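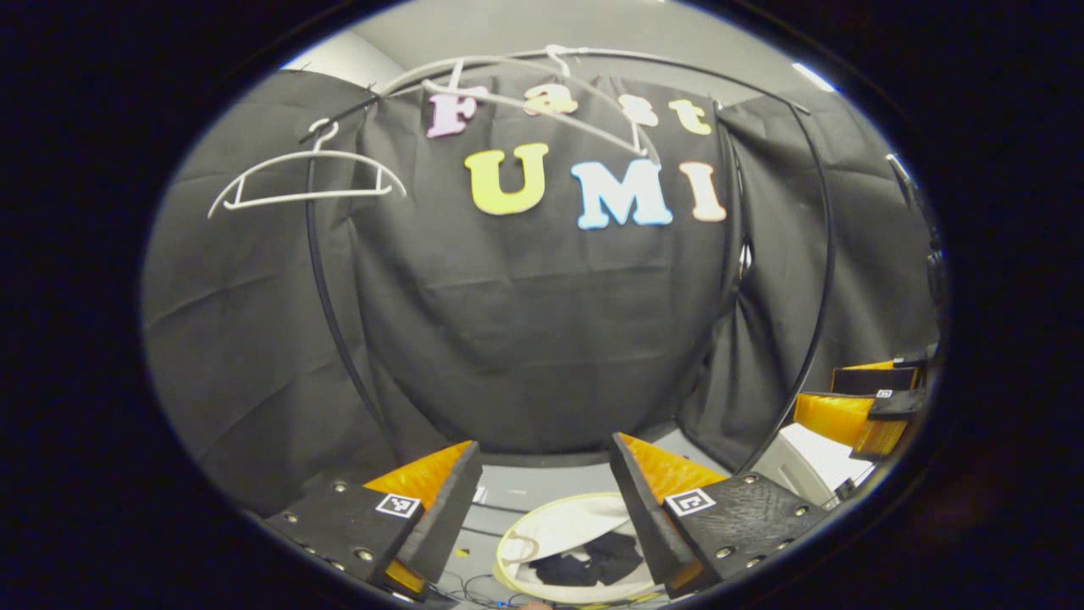

My part of our display project was the sign, and I went in thinking letters would be the easy bit (they weren't!). I wanted something soft and cheerful that you could read from across the room, so I went with foam. The colors are mostly pastels, with a bright yellow U to wake things up, and the black fabric behind them does most of the work. "Fast" goes on top in smaller letters and "UMI" sits under it, a little right of center, chunkier and rounder. I still want to get the wrinkles out of that fabric, and one of the white hangers crosses right over the small word.

Amr Abdel Rahman read my draft and asked why I didn't just print it. I did try paper, 3 versions, and it looked flat to me. Next time I'd steam the cloth first and do the letters last.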